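**Back-office merger at the county museums – anyone else get the email?**

**fliltex_fan**
So the email went out at 4:30, of course. Payroll, IT and HR for all the county museums and the archive get folded into one office by October, and 53 jobs are "in scope." I've been at the archive 12 years and this is my third merger! The last one left us waiting two months for a working copier – and that was the good one.

**marlowe_k**
Same email here at Nisham House. I don't think it's all bad, to be fair. We run three separate payroll systems for some 200 people and none of them talk to each other. If Demia gets replaced I'll bring cake.
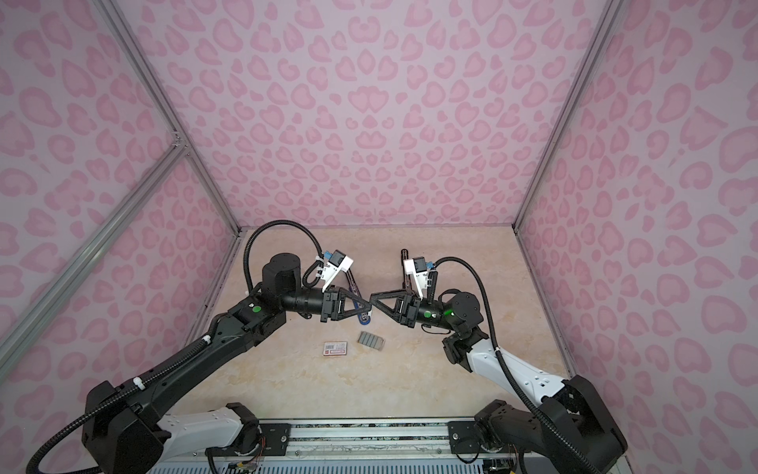 Kyung-hwa Ki wrote back that payroll was never the expensive part. The rent on the Konstantinidis building is, and it isn't mentioned once in the whole email.

**marlowe_k**
Okay, fair point on the rent. But the lease can't be touched until it runs out, can it? They have to find the money somewhere.

**fliltex_fan**
They could start with the consultants. And who's going to answer the phone when a loan agreement needs signing the same day? A shared inbox won't. (I've tried the shared inbox.)

**oldstacks70**
Union meeting is at noon in the reading room, bring your job description if you can find it. Mine still says I look after microfilm.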